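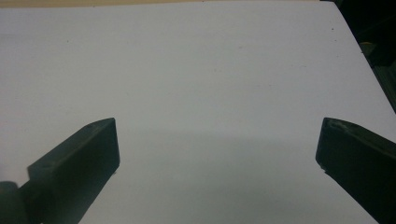 The open fingers of a hand-held gripper over a white work surface.

Tredton puts two hand-held grippers through a side-by-side trial

Tredton has begun comparing the Pukska and Rorano grippers, and the team is thrilled with how much there is to learn! The plan is 400 runs with each, using small, light parts and a clear divided box – a simple setup that asks a lot of a finger tip. Grip, reach and cable drag are all being scored, and the results come out in August.

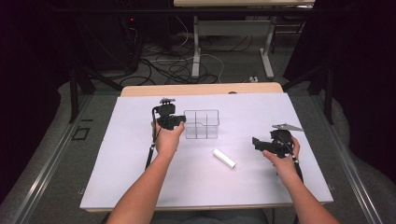

Aminu Ogunleye would like to see the cable scores first, as a stiff cable can tire the wrist well before the fingers slip. Tredton will publish those early.

Recent news
Gkikas controller test passes 900 hours
Choosing a wrist camera

Contact Tredton Press Office | © Tredton | Back to top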